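Marmalade in November

I started the marmalade early this year. Most people wait for the bitter oranges after the holidays, but the shop on Verbruggen had citrus at a good price and I had a free afternoon. I used mandarins with a few large oranges mixed in, and 8 lemons for the pectin.

The peel takes the longest. I cut it by hand into thin strips and soak it overnight in the big pot. I tried a food processor once and got mush.
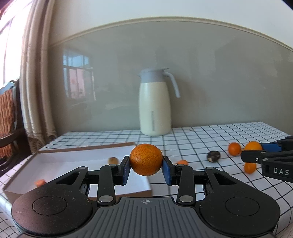

Candela Montes wrote in to say that mandarin peel goes bitter if it soaks past breakfast, and that she gives hers 10 hours and then changes the water. I have never changed the water. I might try it on the next batch and keep a jar of each to compare.

Sugar is the other argument. My old recipe is too sweet, so I took out 300 grams and boiled it a bit longer. It set fine, though it came out darker than last year. 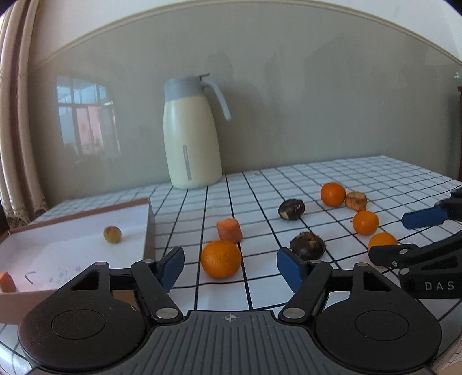
The jars went into the oven for 30 minutes while the pot came up to a boil. Two of the lids were bent and had to be thrown out – check yours before you start. One jar is promised to Ibrahim Dauda, who lent me the funnel. I still have to write the labels.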